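How I put a fitted sheet on a bed (and get it to stay there)

I've been fighting fitted sheets since I moved to Flelstead, and I reckon I've finally got a way of doing it that doesn't end with one corner pinging off in the night. It takes me 8 minutes if I don't rush, and that includes clearing all the bits and bobs off the mattress first!
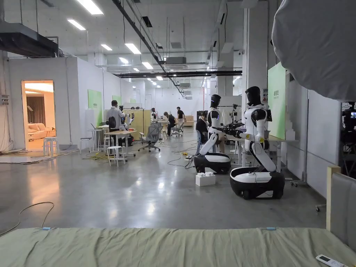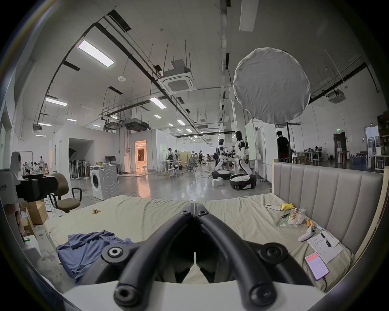

A sage-green fitted sheet with little blue clips along the far edge, then a bed with a fair bit to clear off it. Grey upholstered headboard in both.

First, clear the bed. Everything. Remote control, phone, pens, bits of paper, sweet wrappers – I keep an old shoebox for this and sort it out afterwards. Small things vanish down the gap by the headboard the second you start tugging.

Next, smooth the mattress cover with your forearms, working from the middle outwards. A rumpled cover will show through a thin sheet, and you'll feel it too.

Now find the label on your sheet. On mine (a Flikalov one, very soft) it's at the bottom right, but have a look at yours, they do vary. Lay the sheet out flat and do the headboard end first. Hook one top corner well under, then go diagonally across to the foot. Then the other two. The last corner is always a struggle, so lift the mattress a little and slide the elastic right beneath it.

Run your hand down both long sides and tuck as you go.

Clips are optional. If your sheet's a bit big or the elastic has gone, pinch up the slack along the edge and clip it, leaving up to 45 cm between clips. I got a bag of 6 and I've never needed the lot on one bed. Take them off before washing or they'll rattle round the drum.

Pillows back on, shoebox emptied, done. I'll do duvet covers next time, I've got opinions on those.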